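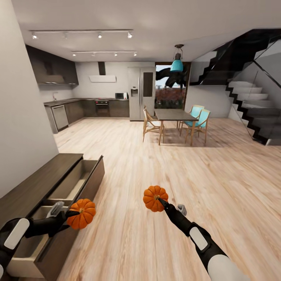
Leave them somewhere cool and dry and they'll keep until spring, according to Kulwood Farm. Mine never make it past the holidays. I bought 17 small pumpkins there last fall and most of them went soft from the bottom up. I had them in the basement on a concrete floor, sitting next to each other, and it smells a bit damp down there. The rest of the house is heated to about what you'd expect. Is the basement the problem, or did I buy bad ones? I'd like to have some left for soup this winter.
soupseason319

ridgeline_garden
Going soft from the bottom is usually the floor. Concrete stays cold and holds moisture, and the skin sits right against it. Put down slatted shelves or a few layers of cardboard and leave a gap between the pumpkins so one bad one doesn't take its neighbors with it.

Temperature matters too. You want 50 to 55 degrees and fairly dry air. A spare bedroom with the vent closed works better than most basements. I use an unheated upstairs closet in our place in Omel and lose 2 or so in a normal year.

Before you store them, check the stems. A pumpkin with a broken stem goes in the "eat first" pile, same with anything that has a nick or a soft spot. If they were picked recently, let them sit in a warm, dry room for ten days so the skin hardens – this is called curing, and some farms do it before selling and some don't. Ask. Don't carry them by the stem.

Also look at what variety you have. Small decorative ones are sold for looks and the flesh can be stringy. Pie types are better for soup, but few of them last as long as butternut.

Mak_county_mom
I just roast mine in October and freeze the puree in two-cup bags. No storage problem.

oldfencepost
Agree on the cardboard. Wipe them with a little vinegar on a rag first and dry them well. Check every week or so and turn them over. I got my shelves at Trudik for $189, which was too much, but they're still standing.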